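Can a machine lay the table yet?

kettle_and_crumbs
My brother-in-law Sotiris swears we'll all have one by September. I'd love to believe him, bless him, but look how simple the job is: a cup and what looks like a coaster!

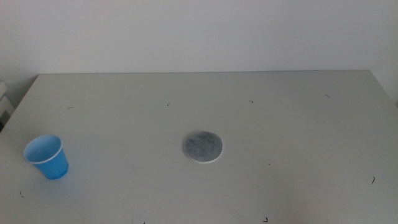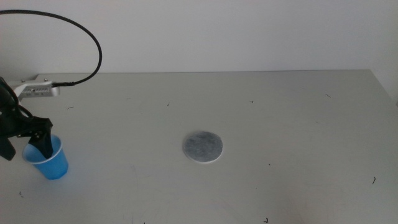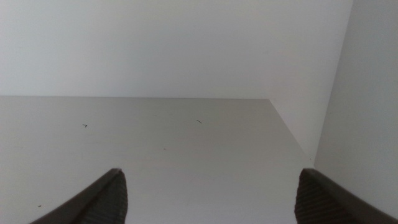

Would you pay 2,000 for that? I'm fond of my own two hands, I must say.

Ladi Ibrahim
Oh, I disagree, and warmly! Cups are light and slippery little things.

mernus20
Fine, but can it wipe up afterwards? Wake me when it does the ironing.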